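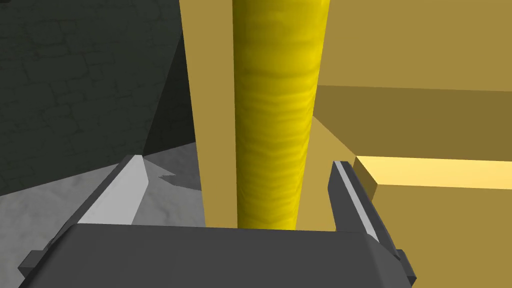
Open gripper on either side of a yellow cylinder, Lenum house simulation.

Door test passed, door limit missing

Sillerent told its customers in October that the door-opening skill for its two-armed home robot was ready for field trials. The evidence was a batch of 3136 simulated runs in Lenum, the virtual house the company uses for nearly all of its testing. The success rate in the announcement was high enough that I wanted to know how success was being scored. The answer took five weeks to arrive and it is not a comfortable one.

A run was marked as passed if the door ended up at the requested angle and the robot was still upright. Contact force was supposed to be checked as well, with a stop at 50 newtons at the fingertips. The check was in the code. It had also been switched off during a physics upgrade, when it kept tripping on harmless jitter between the fingers and the door, and it was never switched back on. Every run after that was scored without it.
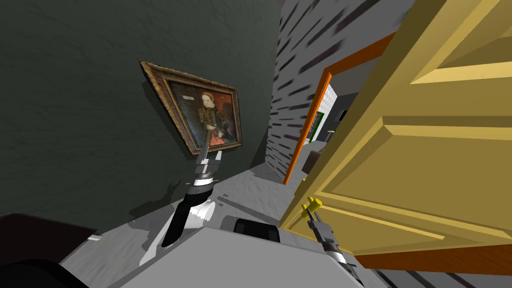 Nantana Sombatkul, a test engineer at Coşkun, found the gap while trying to repeat the results on her own machines. She turned the force stop back on and replayed the whole batch. In 491 of the runs the stop fired at least once. Some of those were single-step spikes, the kind of noise that got the check disabled in the first place. Others were long, steady pushes, with the arm leaning on the door after it had reached the end of its swing. Her worst case was run 1342, where the controller kept asking for more travel from a door that had none left to give. In a simulator the hinge just absorbs it. In a real hallway you would be looking at a torn hinge or a stripped wrist gear, and anybody on the other side of the door would have a bad afternoon.

Sillerent calls this a "logging regression." I would call it a safety limit that was off while the company was telling people the skill was safe. The log did its job fine. It recorded the forces, and the scoring script ignored them.

The company also points out that the real robot has its own current limits in the motors, which would cut in no matter what the software did. Maybe so. I asked for the test report on those limits and was sent a product sheet.

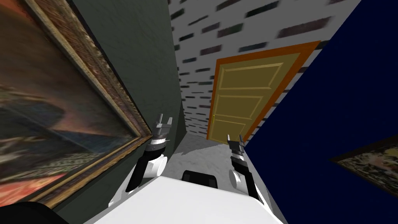

RITBY, December 3, 2024

Sillerent has now pulled the October figures and says a corrected batch is running. Ataberk Tatlı, who heads its simulation group, told me the force stop is back on, with a short filter to ignore one-step spikes, and that a run will be thrown out automatically if any limit is disabled when it starts. I like the second part. The filter I'd want to see written down, with the window length, before I believe in it. A filter that is a bit too generous does the same thing as no check at all.

He would not say whether any customer had already loaded the October version. Coşkun had, on two robots, and has gone back to the earlier one.

If you have it, do the same, and keep people out of the doorway while the arms are powered. Then look at your own scoring script and see which checks are commented out. Sombatkul's replay settings are available from her on request, and they work with Lenum as shipped. We'll print the corrected numbers when Sillerent releases them, along with the filter window if we can get it.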